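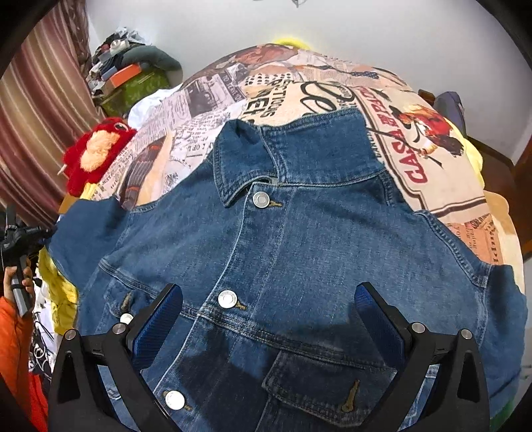 Folding a denim jacket so it does not come out of the drawer with a hard line across the back is my problem since we moved to the smaller flat. I have no wardrobe any more, only a chest of drawers from Jesten, and the drawers are not deep. My way until now: I lay the jacket face up on the newspaper-print cover, close the buttons at the front, spread the sleeves out to the sides and then bring them in. The collar is always the difficult part, it stands up and gets rumpled whatever I do. How do you fold yours? And do you close the buttons or leave them open?

Veerle Schouten

Forum > Household > Clothes and laundry > Folding a denim jacket

pegbag_19
Buttons open, always. If you close them the front becomes stiff and you get a bump where every button sits. I turn mine face down, sleeves straight across the back, then fold it in half from the bottom. Takes me half a minute.

Veerle Schouten
Thank you. I tried it open, but then one front slides away under the other and I must begin again. Maybe I am too slow with it.

marrowfat
I disagree with pegbag. Close the top two and leave the rest. The top ones keep the collar in its place and the bottom can lie flat. Also, do it on a table. A bed or a duvet is too soft, the jacket sinks in and you can't get a straight fold.

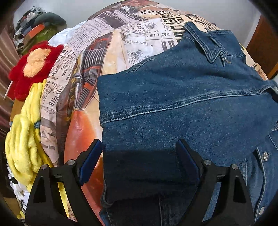

Veerle Schouten
The table is too small for the sleeves, so I stay with the soft surface for now. Today I tried to take hold of the denim and fold only one section over, to see if a narrow fold is better than one in the middle. The cloth is thick when it is doubled, and I think the fold should stay away from the seams, where the colour is already going white. At the yoke it does not want to bend at all. Does anybody put something inside the fold? My mother used tissue paper for coats, but I don't know if it helps with denim.

pegbag_19
Tissue is for silk. Denim gets its lines anyway, that's half the charm of it.

tall_order
Rolled towel inside the fold works for me. A thin hand towel, not a bath one. I have the low Pritex boxes under the bed and the jacket fits in with the towel, as long as nothing heavy goes on top.

marrowfat
Or just hang it on a hook behind the door? I don't understand why a jacket has to be in a drawer.

Veerle Schouten
The door has the coats already, and my husband's bag. But the towel is a good idea, I will try it tonight - I have an old one which is quite thin. What do you do with the collar, tall_order? Up or down?

tall_order
Down, and press it with your hand before you fold anything else. Then the sleeves.

pegbag_19
Up! It creases worse if you force it down.

103 views · 2 shares

We use cookies to remember your forum settings. Accept | Manage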